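Robots Have to Follow Rules Too

You have rules. No running by the pool. No feeding broccoli to the dog under the table. Robots have rules as well, and theirs are longer. The rule book for the machines at the Kirdale factory has 228 pages, and not one of them has a picture of a dinosaur.

Who writes all this?

People do, usually sitting round a big table with a plate of biscuits. One of them is Beathag Lennox, who has spent 900 hours of her life talking about how hard a robot should be allowed to bump into you. (Her answer: hardly at all, and it had better stop straight away.)

When lots of people agree on a set of rules and write them down, we call it a standard. Standards are why a plug fits its socket. They are also why a big red stop button on a robot looks like a big red stop button, and isn't hidden round the back and painted beige.

Rule one: you must be able to stop it

A factory robot needs a stop button that a person can reach quickly. Press it and the robot stops. It doesn't finish what it was doing first, which makes it better behaved than most of us at bedtime.

Rule two: know where the people are

Big, fast robots often work behind a fence. If someone opens the gate, the robot has to stop. Other robots work right beside people, so they must move more gently. Some can feel a bump, a bit like you can when you find the coffee table in the dark.

Rule three: check what it can squash

The part of a robot that picks things up is called a gripper. Grippers have places where fingers could get nipped, known as pinch points. Before anyone uses one, somebody has to find those places and think about them. This is called a risk assessment. You do one yourself every time you look at a wobbly wall and decide whether to climb it.

Rule four: teach it properly

Some robots learn from people showing them what to do, over and over. At Broselberg, Tekle Beyene and Sofia Alexiou collected 3,000 goes at simple jobs around the house. Then they had to check them all, because a robot that learns from sloppy lessons grows up sloppy. Good practice also means asking before you record in somebody's home, and writing down what you did so that other people can check it. Tekle says the writing down takes longer than the jobs. Sofia says that's because Tekle types with two fingers.

Housework is harder to write rules for than factory work, because a factory makes the same thing all day and a bedroom never looks the same twice. Clothes are especially awkward. They flop, they stretch, and they have no proper corners to get hold of. A gripper held open over a white knitted sweater has plenty to deal with: soft ribbing, a twisty cable pattern down the front, and a little metal brooch near the neck that shouldn't be tugged. A careful rule might say to look for pins and brooches before closing the fingers, and to squeeze no harder than the job needs. Your own rule for putting sweaters away probably has fewer words in it.
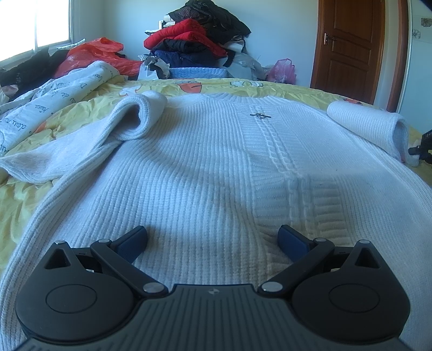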